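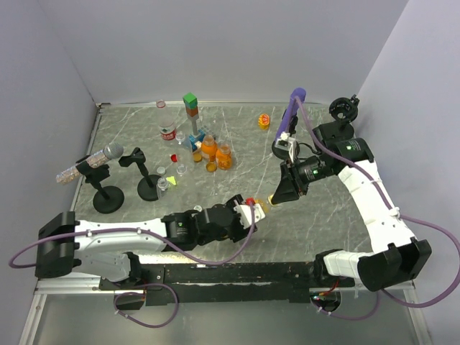
Self-custody wallet check
Annual review with comments

Site: Hondville office
Checked by: Daryna Palamarchuk
Date: Jan 16, 2022
Wallets covered: Main holding wallet, spending wallet, old exchange account at Wundoda

Marks used: OK, FIX, N/A. A comment is needed for every FIX. Comments on an OK are welcome but keep them short.

Do not write any seed word, PIN or private key on this sheet, not even part of one.

Part A. Recovery phrases

A1. Recovery phrase for the main wallet is written by hand and readable.
OK. The ink has faded a little on the last line but every word can be read.

A2. A second copy is kept in a different building.
OK. Sealed envelope, seal unbroken. Envelope signed across the flap again and put back.

A3. No copy of any phrase exists as a photo, a text file, an email draft or a note on a phone.
FIX. The spending wallet phrase was found in a notes app that syncs to the cloud. The note has been deleted, but the phrase has to be treated as known to others. New wallet to be made and the coins moved. See Part F.

A4. Recovery has been tested from the written copy on a blank device.
OK for the main wallet. First receiving address matched. Not done for the spending wallet as it is being replaced anyway.

A5. The person named as second key holder knows where the envelope is and has said so without being prompted.
OK.

Part B. Hardware devices

B1. Each device was bought direct from the maker and the order record is on file.
OK for the main device. For the spare there is a receipt but it is from a reseller, Pleniswood. The spare was wiped and set up from new, so marked OK with this comment.

B2. Firmware is at the current version, downloaded through the maker's own app.
FIX. Spare was two versions behind. Updated during the check. Leave as FIX so that it is looked at again next time.

B3. PIN is not shared between devices.
FIX. Same PIN on both. Changed on the spare.

B4. The address shown on the device screen matches the one on the computer before funds are sent.
OK. Watched one payment being made. All characters compared, where last year only the first and last few were looked at.

B5. Devices are locked away when not in use.
OK.

Part C. Exchange accounts

C1. Two-factor login is by app or key and not by text message.
FIX. The Wundoda account still falls back to text message if the app code fails three times. The setting is under Security, then Other methods, and it is on by default. Switched off.

C2. Withdrawal addresses are on an approved list, with a delay before a new one can be used.
OK. The delay is set to 19 hours, which is the longest the account allows.

C3. Old API keys have been removed.
FIX. One key left over from the portfolio tracker we stopped using in September. It was read-only. Removed.

C4. Balance held on the exchange is under the agreed limit of 1000 dollars.
OK. Well under.

C5. Backup codes for the login app are printed and stored with the paper records.
OK.

Part D. Contract permissions

D1. Token approvals have been listed for every address in use.
OK. The list was made with the block explorer's own approval page, and the web address was typed in by hand.

D2. Unlimited approvals have been revoked unless there is a written reason to keep them.
FIX. Found 9 on the spending wallet, most of them from swaps made last spring. All revoked. Network fees came to around 19 dollars in total, paid from the spending wallet.

D3. Funds placed in lending pools or staking contracts are listed with the address of the contract and the way to get them out.
FIX. The Hrynyshyn pool position was missing from the list. Added. The pool has a waiting period before withdrawal, so anyone acting on the list in a hurry needs to know that. The waiting period is now written beside the entry.

D4. Any token that arrived unasked has been left alone.
OK. There are several in the main wallet with web addresses in their names. Not opened, not sent, not swapped. Hidden in the wallet view.

D5. Bridges: no transfer left part way.
N/A. No bridge used this year.

Comment on Part D as a whole: revoking an approval does nothing for a wallet whose phrase has leaked. The revocations on the spending wallet were done before the note in A3 was found. In future do Part A in full first, and only go on to Part D if it is clean.
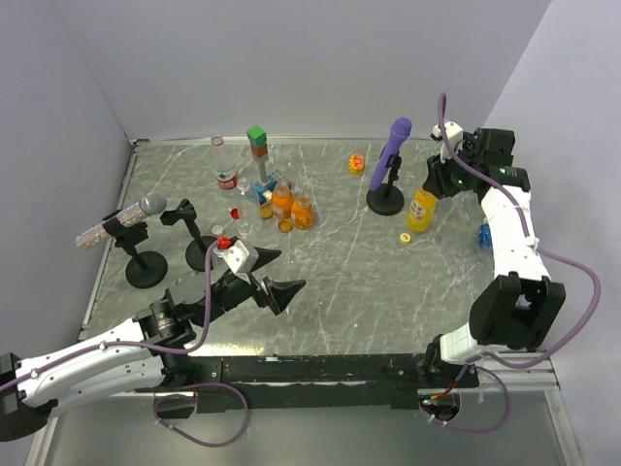 Titilayo Akpan: I'd go further on the order of work. If A3 fails, stop the check there and move the coins the same day. Here the balance sat in the old wallet while Parts B and C were gone through. Also, please put the staking contracts ahead of the plain coins when you plan the move. They take longest to get out of, and the clock only starts when you ask. Can D3 say who is allowed to start a withdrawal?

Reply, D.P.: Agreed on stopping. The form will be changed so that a FIX on A3 sends you straight to Part F. For D3, either key holder can start a withdrawal, but it has to go to an address on the main device. Added to the entry.

Part E. Records

E1. Purchases, sales and swaps are exported and saved as a file outside the exchange.
OK.

E2. Network fees are recorded with each transaction.
FIX. Missing for part of the year. They can be filled in from the explorer. No loss of data.

E3. Each wallet address has a label saying what it is for.
OK. One label said "temp". Changed to "spending, old".

E4. The instructions for the second key holder have been read through and are still right.
FIX. They name the old tracker and give a menu path in the Wundoda account that has since moved. Rewrite needed.

Part F. Work to be done

F1. Make a new spending wallet on the spare device. Write the phrase on paper, 2 copies.
Open.

F2. Ask for withdrawal from the Hrynyshyn pool, to the main device.
Asked for. Waiting period running.

F3. Move everything else out of the old spending wallet, with a small test payment first.
Open. Depends on F1.

F4. Update labels and the approved withdrawal list once F3 is done. Take the old spending address off the list.
Open.

F5. Rewrite the instructions in E4 and swap the sheet in the sealed envelope.
Open. T.A. to read the draft before it is sealed.

F6. Keep the old spending wallet on the watch list for the next check, in case anybody pays into it by mistake.
Open.

Result: not passed. Recheck Parts A, B and D when F1 to F4 are closed.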